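One Room, Two Jobs

Words: Rhydian Hopkin
2022-09-21

When I moved my work into the spare room, I believed I needed a bigger house. I had a desk, an office chair, a lamp on a stand, a fan, and many boxes from the old office. Every morning I pushed something away to reach something else. Two years later I have the same room and I do not wish for another one.

The first thing I learned is that a room for work and for photography must have a free floor. I take product pictures for small shops, mostly ceramics from a maker called Živković, and between orders I write. These two jobs want different furniture. Writing wants a chair which stays in its place. Photography wants the chair to go away.

So I began with measuring. The long wall is 54 centimetres shorter than I had always told people, and this mistake had already cost me one bookcase. I drew the room on squared paper and cut the furniture out of card. My wife found me moving a small paper desk over a small paper floor at midnight, and she was very kind about it.

The desk came from Trasteck, a second-hand dealer who buys from closed offices. I paid 60 pounds and carried it up the stairs in pieces. I looked for a light wooden top, as a dark one throws a brown colour on white cups. Metal legs are cold for the knees in winter, but they take less space than the wooden ones I had before.

The chair was more difficult. I tried three in the shop and chose mesh, with a headrest, and then I sat badly in it for a month until I read the instructions. The armrests should be at the height of the table, not over it. If they are too high, the chair never goes near enough to the desk and you lean forward the whole day.
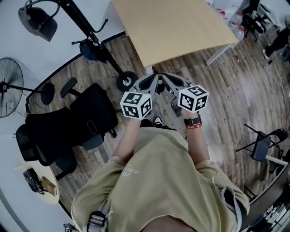 Light stands are the real thieves of space. The foot is wide, the pole leans, and the cable always finds your shoe. I keep mine beside the desk and turn the arm over when I need it, which is quicker than carrying everything from the corner. A stand with wheels costs a little more and I would pay it again. On plank floors, wipe the wheels from time to time, or the dust makes lines.

A round table is also useful, more than I expected. It has no corners to hit in the dark, and it holds the things which have no home yet: chargers, small boxes, the post. I empty it each evening. When I forget, it is full by the end of the week.

What I still have not solved is the sound. The fan is too loud for telephone calls and the room is too warm without it. Ciltar makes a quiet model, and I am waiting for the September prices.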